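Section 4
Setting out the shared desk and the floor around it

This section applies to every desk in the Flinier rooms. Setting out normally takes around 20 minutes and should be finished before the first user sits down. Items not listed in this section are to be kept in the cupboard.

Desk surface

1. Clear the desk and wipe it with a dry cloth. Do not use spray near the sockets.
2. Lay the power strip on the side of the desk away from the organiser, with its sockets facing upwards. Check the strip and its lead for damage.
3. Place the laptop near the back of the desk, with the screen towards the chair. Asset labels belong on the lid, where they can be read from the opposite side.
4. Set the compartment organiser in front of the laptop and slightly to the right.
5. Lead the long cable across the desk between the laptop and the power strip. A loose loop is acceptable - a tight bend is not.
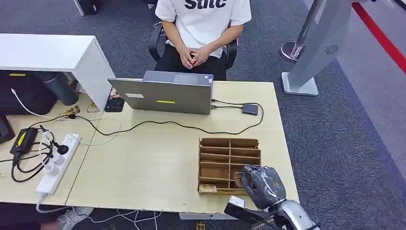

Figure A. Laptop, compartment organiser and power strip in position.

Note: Small packets should lie flat in the front compartments. The back row is reserved for longer items.

CAUTION: Do not stand drinks on the desk while the power strip is connected.

Organiser and cables

6. Empty the organiser before moving it. The partitions are thin and may come loose if the organiser is lifted by them.
7. Inspect the lower edge of the front panel. Light wear may be ignored. If the panel has split, ask for a replacement from the Geddes store.
8. Set the cables at the right of the laptop so that they lie flat and do not hang over the front of the desk.
9. Return any packets to their compartments only when the cables have been laid.

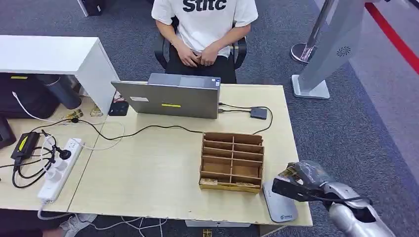 Figure B. Organiser with its ten compartments, cables to the right of the laptop.

Note: The chair should be drawn up so that the user can reach the laptop without leaning. If two people are to share the desk, the second chair must not stand on a cable.

Floor and posts

10. Sweep the floor, keeping any floor grating free of dust and paper.
11. Stand each metal post on its round base. The base must lie flat.
12. Check that the posts do not block the way to the counter.

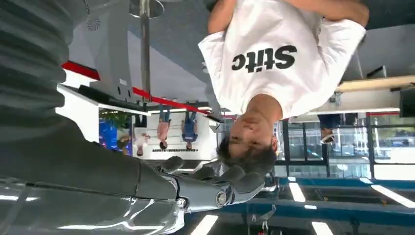 Lies Van Wijk
Room Services Coordinator

13. Walk along the yellow floor line and look for lifted or worn lengths. Report these by Monday of the following week.
14. Draw the chair in and pick up scraps of paper from the floor.
15. Fasten the red strap so that it does not trail on the floor.

CAUTION: A post must be moved by the pole, held upright. Never pull it by the strap.

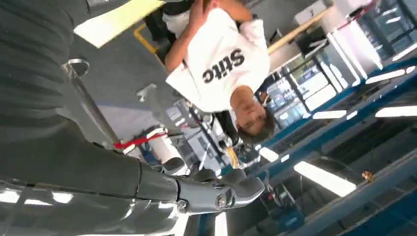 Figure C. Post and red strap, with the yellow line on the floor.

16. Enter the desk number in the room book and sign the entry. Faults which cannot be put right at once should be passed to Gwilym Trevor, Stores, with the desk left out of use until he has replied.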